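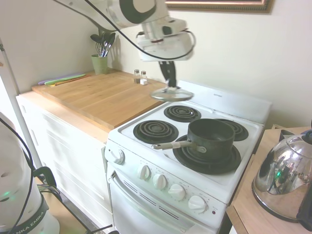
Stock fingers vs longer printed ones on the Franka, kitchen tasks

kziolkowski
Joined May

We are choosing fingers for a lid task on the Franka and I'd like opinions before we order. The choice is between the stock parallel gripper with plain fingers and a set of longer curved ones from Holtanent. The objects are a glass lid with a small knob, a saucepan and a few flat metal things. I ran the same lid pick with both, 815 attempts in total over August 2024. The plain fingers did better on the knob. The curved ones tended to ride up it and let the lid tip.

Fixed cameras only, nothing on the wrist. Controller is impedance mode, fairly soft in z.

k_rutkowska

Not surprised about the knob. Two flat pads on a small knob is close to the best case for that gripper. Where it falls down is anything thin lying on a worktop. Have you tried that yet?

kziolkowski

Some. It depends almost entirely on how low I let the fingers go. If I stop 3 mm high they close on nothing, and any lower they push into the wood and the arm trips its force limit. 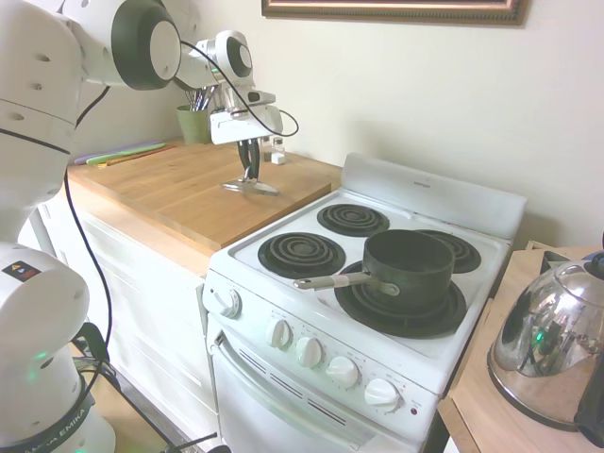 Fingers over the flat metal piece on the worktop, pan on the front right ring.

szulc_k

That is a controller problem, not a finger problem. Drop the stiffness in z, let the tips touch the wood, then slide in. We do it with stock fingers on an Åberg bench and rarely trip anything.

k_rutkowska

Disagree. Soft z works until the object slides away from you, and metal on a smooth board slides. A thin bevelled tip fixes more than any amount of tuning. We ground ours down by hand and went from missing most to missing 7 in a long run.

szulc_k

And then your bevelled tip has half the contact area on the knob. Krystyna's main task is the lid.

kziolkowski

Yes, lid is the priority. Of the 815, 583 used the plain fingers, so the numbers are not balanced, I know. I can post the split if anyone wants it.

mcieslak

Please do. Also, how are you finding the knob? Clear glass gives our depth camera nothing useful. We get the rim and a hole where the rest should be.

kziolkowski

Colour only for the lid, two views. I fit the metal rim as an ellipse and take the centre. It's good to within a few millimetres if the rim is fully in view. Worse when the arm covers it, so the second camera is on the opposite side.

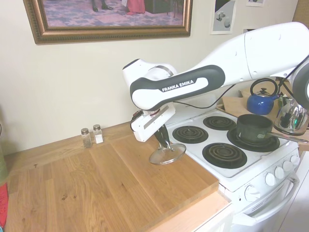

Lid held by the knob over the worktop, other camera.

mcieslak

OK, that's simpler than what we do. We were about to buy an Ullora wrist camera for this. Might hold off.

s_grabowska

I'd still get the wrist camera. Two fixed views are fine until somebody knocks a tripod, then you recalibrate everything. We lost a week to that.

szulc_k

A wrist camera on that arm means another cable, and the one going over the wrist already needs watching. Clulell make a clip for it but it fouls joint seven near the limit.

k_rutkowska

Which clip? The old one or the one with the slot? The slotted one clears on ours.

szulc_k

Old one. Didn't know there was another.

kziolkowski

Thanks all. I'll stay with the plain fingers for the lid, try softer z on the flat pieces first, and grind a spare pair if that doesn't do it. Konrad, what angle did you grind yours to?

k_rutkowska

Didn't measure. Will put a gauge on them when I'm back in the lab.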